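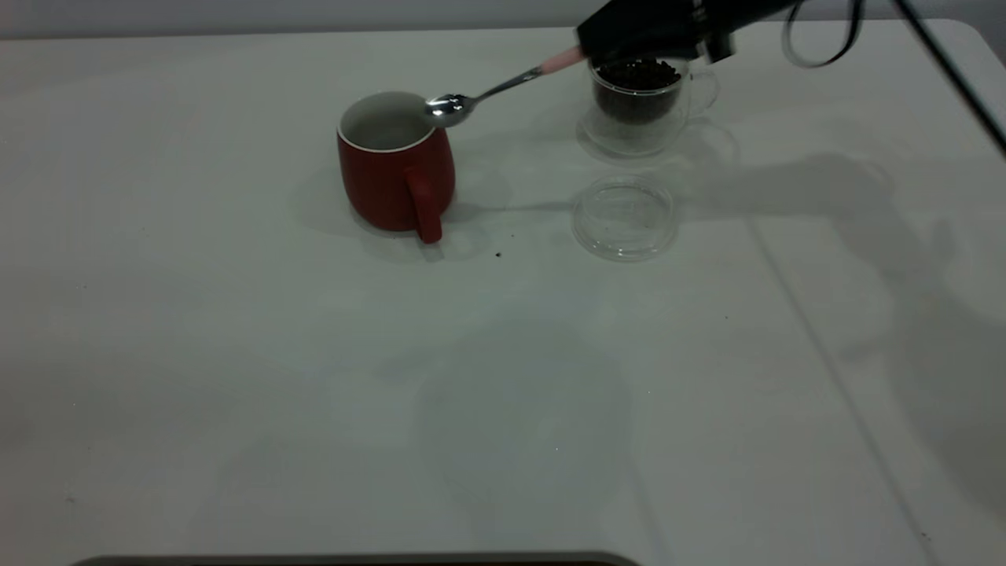

Plulum Energy Cooperative
Minutes of the Regular Board Meeting
21 Mar 2023, Haltstead office, upstairs meeting room

Present: the chair, the vice chair, the secretary, four ordinary directors, the general manager, the engineering lead. Two members of the cooperative attended as observers.
Apologies: one director, who was traveling.

1. Opening and agenda

The chair opened the meeting and confirmed that there was a quorum. The engineering lead asked to take the battery item before the heat pump item, so that the representative of Baudry could leave the call early. The board agreed. No conflicts of interest were declared.

2. Minutes of the previous meeting

One correction was requested. In the paragraph on the feeder repair, the word "approved" must be changed to "discussed," as the board did not vote on that matter. With this change, the minutes were accepted.

3. Soltgate battery storage site

The engineering lead reported on the Soltgate site. The ground work is finished and the fence is standing on three sides. The fourth side stays open until the transformer is delivered, and the contractor has put a temporary barrier there.

Baudry joined by telephone and explained the delay of the inverters. The units passed the factory test, but the paperwork for the fire protection was returned with questions from the county. Baudry has answered the questions and now waits for a reply. Delivery is planned for July if the reply is positive. A director asked whether the contract has a penalty for late delivery. The general manager answered that it has, but that the penalty does not apply when the delay comes from a permit. The director was not satisfied with this answer and asked to see the exact clause.

There was a longer discussion about the sound of the cooling fans. The nearest house is 109 meters from the battery containers. The household has written to the cooperative and asks for a sound wall. Baudry said that a wall is possible, but it would change the air flow, and the calculation must then be made again. The vice chair preferred slower fans at night. The engineering lead said that slower fans could be tried first, with measurements at the property line, and that a wall could still be added later.

Decision: slower night operation will be tested when the site is running. The household will receive a written answer before the next meeting. Carried, with one abstention.

Action: general manager to send the penalty clause to all directors.
Action: engineering lead to prepare the letter to the household.

Baudry left the call after this item.

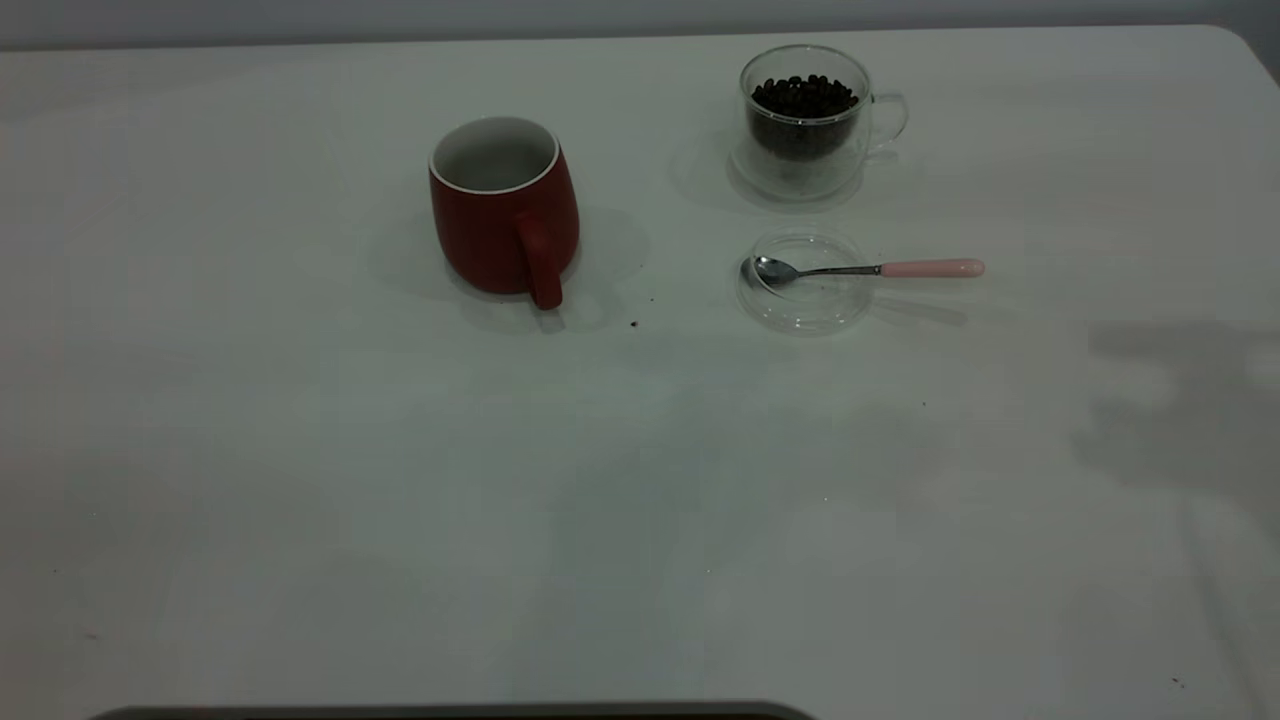
4. Heat pump rebate program

The general manager presented the situation of the rebate program. Until now, 553 applications have been received. Most of them are complete, but a part is missing the installer's signature, and these cannot be paid. The office sends each applicant a reminder by mail.

The secretary remarked that the form itself is the cause of the problem. The signature line for the installer is on the back page, and many people scan only the front. It was proposed to move the line to the front page and to take out the question about the age of the windows, which the office does not use.

An observer asked for permission to speak, and the chair allowed it. The observer said that her installer had refused to sign before the invoice was paid, and that she could not pay the invoice before the rebate. The general manager explained that a signature after installation is enough, and payment is not required. The board agreed that this must be written clearly in the instructions.

Decision: the form will be changed as proposed. Applications on the old form stay valid. Carried without opposition.

5. Rooftop solar, connection rules

The board continued the discussion on small rooftop systems. At present, a member who wants to add panels to an existing system must apply again from the beginning — also when the inverter stays the same. Two directors find this too heavy. The engineering lead had some understanding for this view but warned that the lines in the older part of Haltstead are close to their limit, and that the cooperative must know what is connected there.

A short application for additions behind the same inverter was suggested. The engineering lead will write a draft, and it will be limited to systems where the export to the grid does not increase.

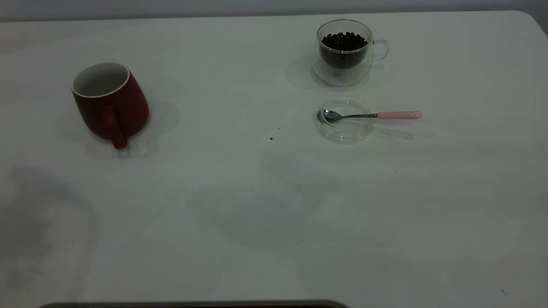 The vice chair asked if the draft could also cover home batteries, as the office receives many calls on this subject. After some exchange it was agreed to keep batteries out of the first version. They will be treated separately when the new metering software is in use.

Action: engineering lead to circulate the draft one week before the next meeting.

6. Finance

The general manager distributed the monthly statement. Power purchases were higher than in the budget, caused by the cold weeks, and the sales were also higher. The reserve fund is unchanged. A director asked why the vehicle costs are listed in two places. This will be corrected in the next statement.

The statement was received.

7. Other matters

The agreement for the electric car charger behind the library ends this summer. The town would like to continue with the same conditions. The board has no objection, but the broken cable holder must be repaired first.

The door of the Haltstead office does not close properly when it is windy. The general manager has ordered a new closer.

8. Next meeting

The next meeting will be held in the same room. Items for the agenda should reach the secretary in writing.

The chair closed the meeting.

Minutes taken by the secretary. Draft, to be approved by the board.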